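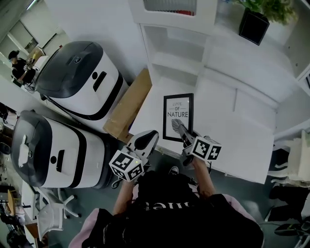

## Incidencia 3000 — Agarre de marcos decorativos

**Proyecto:** Zistura, tareas domésticas
**Abierta por:** Duygu Soylu
**Asignada a:** Kaan Karabulut
**Estado:** en observación

**Descripción.** La tarea consiste en recolocar el cuadro «LOVE OF NATURE» sobre la superficie blanca. Con pinzas manuales, el operador la completa sin dificultad. La política entrenada con esas demostraciones vuelca el marco en más de 30 intentos de 85.

**Registro**

- 09:40 — Se revisa la calibración de los cubos de marcadores. Sin desviaciones.
- 11:15 — Se reduce la velocidad de aproximación. Los vuelcos persisten.
- 15:30 — F. Kurtuluş indica que el fallo se produce al soltar el marco, con la mordaza todavía en contacto con el borde.

**Valoración.** La tarea no se considera apta para ejecución autónoma.

**Acción pendiente.** Grabar 16 demostraciones adicionales con apertura lenta y remitirlas a L. Pilkington antes de repetir la prueba.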